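Trucos de cocina
¿Le dejamos ya la cocina a un robot? Lo que he aprendido preparando la encimera

Por Nadiia Ostapchuk

Me lo preguntáis mucho en los comentarios, sobre todo quienes acabáis de cenar y tenéis delante el fregadero lleno: ¿para cuándo una máquina que recoja la mesa? Yo llevo desde febrero dándole vueltas, leyendo lo que cae en mis manos y preguntando a gente que sabe bastante más que yo, y mi respuesta corta es que todavía no. La larga es más entretenida (y además me ha servido para ordenar mejor mi propia cocina, que buena falta le hacía).

Empiezo por el escurridor, que es mi manía de siempre. Para nosotros, coger un escurridor es cosa de medio segundo: metes el pulgar por el borde, los demás dedos por fuera y arriba. Una pinza de dos dedos tiene que encontrar ese borde, ponerse a un lado y a otro, y cerrar con la fuerza justa. Si encima hay algo transparente y brillante de por medio, la cosa se complica, porque los reflejos engañan a las cámaras igual que nos engaña a nosotras el film cuando no le encontramos la punta.

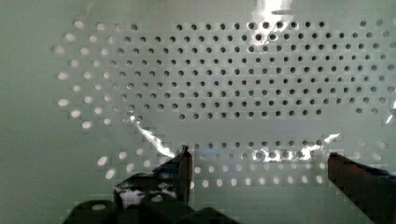 Agujeros, brillos y una pinza de dos dedos con cinta azul, vistos muy de cerca.

De ahí sale mi primer consejo, que vale con robot y sin él: los envoltorios, fuera antes de empezar. Los plásticos finos, las bolsas a medio abrir, el film arrugado que dejamos «un momento» sobre la encimera y que luego se pega a todo. Yo tengo un cajoncito solo para eso y lo vacío por la noche. Aníbal Guzmán, que me arregla los electrodomésticos desde hace años, me dijo una vez que una encimera con plásticos sueltos es mala para trabajar y peor todavía al lado de un horno encendido. Le hice caso y no me arrepiento.

Segundo consejo: dejad espacio entre las cosas. Una mano se cuela entre un vaso y una botella casi sin mirar, pero un brazo mecánico ocupa lo suyo, y arrastra cables. Cuando cocináis en una mesa compartida, aunque sea con un niño de ayudante, un palmo libre alrededor de cada cacharro evita la mitad de los disgustos. A mí me funciona poner lo alto atrás y lo bajo delante, y lo que rueda (limones, tomatitos, huevos) en un cuenco. Lo del cuenco parece una tontería hasta que persigues un limón por debajo de la nevera con el mango de la escoba.
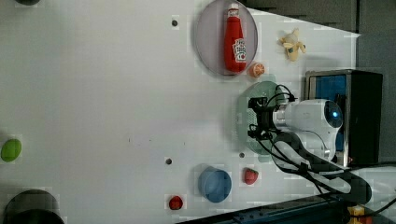

El brazo sobre el plato verde, con el kétchup tumbado y un vaso azul cerca.

Tercer consejo: las botellas, de pie. Una botella tumbada en un plato se agarra peor, gira cuando la empujas y, si el tapón no cierra bien, ya sabéis cómo acaba el plato. Para el kétchup y la mostaza tengo una bandeja estrecha que se lleva entera a la mesa y vuelve entera a la nevera, así hago un viaje donde antes hacía tres o cuatro. Si el bote está casi vacío y lo queréis boca abajo, metedlo en un vaso ancho.

Hablé también de precios, claro, con Bello Ezeani, de la tienda de menaje Zornora. Me contó que le habían ofrecido un brazo de mesa por alrededor de 3.000 euros, sin montar, y que con eso se renueva él la cocina de arriba abajo, cazuelas incluidas. Me reí, pero la cuenta me la hice igual. En casa, entre recoger, fregar a mano lo delicado y guardar, echo 81 minutos al día (lo cronometré con el temporizador del horno, muy seria yo). Si una máquina me quitara la mitad de ese rato sin romperme la vajilla de mi suegra — y subrayo lo de la vajilla — me lo pensaría. 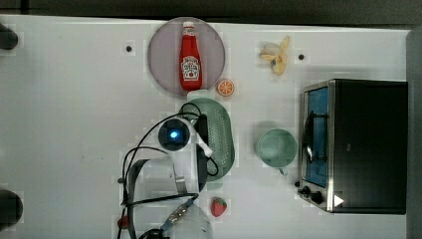

Pero es que recoger una cocina son muchísimas tareas pequeñas y distintas, y ahí es donde yo las veo todavía verdes. Una fruta blanda pide una presión, un plato pide otra, una taza se coge por el asa y un colador por el borde. Abrir la puerta de un hornito sin tirar del aparato entero tiene también su aquel: yo sujeto por arriba con una mano y bajo la puerta con la otra, y con un solo brazo no sabría muy bien cómo hacerlo. Por eso al mío le puse debajo una lámina antideslizante, y os la recomiendo mucho si el vuestro baila cada vez que sacáis la rejilla.

Mientras tanto, las máquinas que sí me ahorran trabajo son las aburridas: el lavavajillas, el temporizador y una aspiradora redonda que se atasca en el fleco de la alfombra (levantad el fleco y metedlo debajo antes de ponerla en marcha, mano de santo).

Y para el escurridor, ya que estamos: cepillo de dientes viejo, agua templada y unas gotas de jabón, siempre por la cara de fuera, que es por donde salen los restitos atrapados en los agujeros. Si tiene cal, un chorro de vinagre, diez minutos de espera y aclarado. Luego se seca boca abajo sobre un paño, nunca dentro de otro cacharro.

La próxima entrada irá de tablas de cortar y de cómo quitarles el olor a ajo.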